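Tillell hand controller: two months of teaching by hand

I'll say at the start that I came to the Tillell as someone who likes taking old computers to bits and has only lately been allowed near the robot that does the same. Floor Jansen set ours up in December, in the Kurstead workshop, and I've had it in my hands most afternoons since then, so this is a fairly lived-in opinion!

The idea is simple enough. You hold a grip with a trigger, the arm copies your wrist, the trigger closes the fingers, and everything you do is saved as a demonstration for the robot to learn from. We use it for stripping desktop machines, mostly getting hard drives out of their carriers, and we'd like 1000 good runs before we train anything serious.

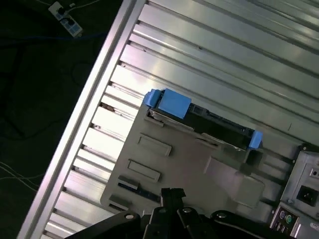
What I love is the feel of it. The grip is light, the trigger has a lovely long travel, and after a morning or so I'd stopped thinking about which way was left (the old Aerts joystick never got me that far, bless it). Small movements stay small. You can creep up on a plastic clip, stop, have a think, and carry on, and the pause can be trimmed out later with two clicks.

Now the grumbles. There's no sense of touch at all, so you learn to judge a squeeze by eye, and I bent a carrier or two while I was learning. Soledad Barrera, who has smaller hands than mine, finds the thumb button a stretch and has stuck a bit of foam over it. The battery is meant to last 8 hours and I get nearer 7, fine for us, though the charging lead is silly and short. And the manual! Brurketora sell a very decent controller with a leaflet that reads as if it was written on the bus.

I'd still buy it again, and I've told Floor I want a second one for the other bench. If you're only moving boxes from here to there, a cheaper joystick will do you nicely. For fiddly work with clips and drives, have a go on the Tillell first, and do ask for the longer lead.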